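About Us

Clasell looks after one kind of thing: small robot cells with a gripper on the end of the arm. We set them up, service them and repair them when they stop. We do not build robots and we do not sell them. Most of our customers already own the cell when they ring us, and quite often it has been running for years before they do.

We work from a unit in Clundau, with a workshop on the ground floor and an office above it. The workshop has one test cell of our own, a bench for stripping grippers, a surface plate, and racking for customers' parts.

How we started

The firm began as the maintenance side of Benedetti, a packaging business in the same town. Benedetti had four robot cells for loading cartons and one fitter who knew how they worked. When the packaging side moved away, the maintenance side stayed put and took on outside work. The first outside job was a gripper that dropped every few cartons. The cause was a worn guide on one side, so one finger arrived late and the carton twisted. We still see that fault more than any other.

Today we have 28 service contracts. Some customers have a single cell in the corner of a workshop. The largest is Mollard, which makes fittings for kitchen cupboards and runs two shifts. We have looked after Mollard's cells from the start of the contract, including the one described on this page.

What happens when we take on a cell

People ask what they are paying for, so we have written out a normal job. The cell in question is the one we call Mollard 4. It picks hinge plates out of a tray, turns them over and places them in a press. It has a six-axis arm and a parallel gripper with two tapered fingers. It came to us with no paperwork except the electrical drawings.

The first visit is for looking and measuring. We take a copy of the robot program and the safety settings before we touch anything. We note the tool data, meaning the weight of the gripper and the position of the point between the fingertips. On Mollard 4 the tool data was wrong. Someone had fitted longer fingers at some stage and had then altered the taught positions one at a time to suit. There were 216 taught positions in the program and most of them had been nudged. The cell ran, but any change to the product meant a full day of nudging them again.

After that first visit the customer gets a written list with prices against each line. They can have all of it done or part of it. Mollard chose to have the tool data put right and the program rebuilt around it.

Working on the model first

We do as much as we can on a computer before we stop a customer's cell. The arm, the gripper, the tray and the press go into a simulation at their measured sizes. The gripper goes in by itself to begin with. Finger shape matters a good deal here, since a tapered finger will reach between two parts in a tray where a square one would knock the next part over, and the software can only check for that if the finger in the model matches the finger on the machine.
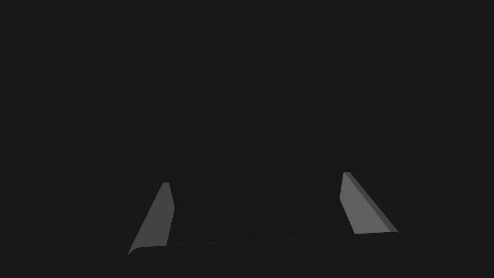
Once the gripper is right we set the tool point, then add the tray and the press one at a time. We check the reach at every corner of the tray, the clearance on the way into the press and the angle of the wrist on the way out. If a joint gets close to its limit we move the approach and run it again. On Mollard 4 the old program had been taking the wrist nearly to its stop on the back row of the tray. That was where the operators had been reporting a fault every few days, and they had got into the habit of leaving the back row empty.

The rebuilt program uses 179 positions. Nearly all of them are worked out from three reference points, so when the tray is replaced the operator teaches three points and the rest follow.

A model does not show everything. It knows nothing of a cable that has gone stiff, or a floor that is out of level, or a regulator that creeps. We treat the program we bring to site as a draft and leave time to correct it there.

Fitting and setting

The cell is locked off and the air is dumped before anyone reaches in. Our fitter keeps the key. We ask customers to have one of their own people present for the whole job, preferably someone who runs the cell on a normal day.

The order of work is nearly always the same. We clean the gripper body, check the guides for play and check that both fingers close together. Finger screws are replaced with new ones and tightened with a torque wrench. The fingers are then checked against each other with a gauge at the tip and at the foot. If they meet at the tip and not at the foot, or the other way about, we find out why before going any further. Packing one finger with shim is a common repair and we will do it to get a customer through a shift, but it goes on the report as a temporary repair and we come back to it.

Next comes the air. Gripping pressure is set with a part in place. We start low and bring it up until the part is held through the fastest move, then add a margin and lock the regulator. Too much pressure wears the guides and marks the parts, and Mollard's hinge plates are plated before they reach the press, so marks matter to them.

The gripper sensors are set last. There should be three clear states: open, closed on a part, and closed on nothing. A good many cells we visit can only tell open from closed, and will carry on to the press with no part in hand. Where the gripper allows it, we add the missing state.

The new program is then run by hand at slow speed with no parts, and again with parts. Speed goes up in steps. We stay until the cell has done a full shift's work at normal speed, and if it stops during that time we start the shift again.

Looking after it afterwards

Each contract has a service plan written for that cell. Mollard 4 is serviced every quarter. At each visit we check finger play, screw torque, hose condition, the cable where it bends at the wrist, the emergency stops and the guard switches. We take a fresh copy of the program and compare it with the last one. If something has been changed we ask about it. Usually there is a sensible reason and we add a note so that the next person knows.

Between visits the operators do their own checks. We supply a single laminated sheet for this. It asks them to wipe the fingers, look for loose screws, listen for air leaks and write down any fault number with the time. We used to hand over a folder and found it still in its wrapper a year later.

Every June we do a longer service on all contract cells, timed to fall before the summer shutdowns so that any parts needed can be ordered. The arm gets its battery and grease checks and the gripper comes off for stripping and cleaning. We carry loan grippers for the common sizes.

Repairs and breakdowns

Contract customers can ring the workshop during opening hours and will speak to a fitter. Please have the fault number from the screen and tell us the last thing the cell did before it stopped. Please do not clear the fault or move the arm until you have written that down, unless somebody's safety depends on it.

We keep finger blanks, guide kits, seals, sensors and hoses on the shelf. Fingers are made to the customer's drawing, or to a worn sample if no drawing exists. If we work from a sample we make the drawing at the same time and the customer keeps a copy.

Some things we send elsewhere. Arm gearboxes go back to the maker's own service department. We do not repair controller boards. We do not bypass guard switches for any reason, including for an afternoon.

Paperwork

All programs, drawings and service reports belong to the customer. They are handed over at the end of each visit and a second copy is held at Clundau. If a contract ends, the customer keeps everything, passwords included. We have taken on cells where the previous firm would not give up the password, and the customer had to pay for the whole program to be written again.

Training

We run a one-day course for operators on the test cell in our workshop, with four places on each. It covers restarting after a fault, changing fingers, teaching a reference point and reading the service sheet. No programming is taught. Firms with a contract can send two people a year without charge. We can also run it at the customer's site if a cell can be spared for the day.

Visiting and contact

The workshop is open Monday to Friday. Parts can be dropped off at the side door; please attach a label with the firm's name and the cell it came from. If you are thinking of a contract, the first visit is charged at a fixed price, and this is taken off the first year's bill if you go ahead.

Page last updated Saturday, August 31, 2024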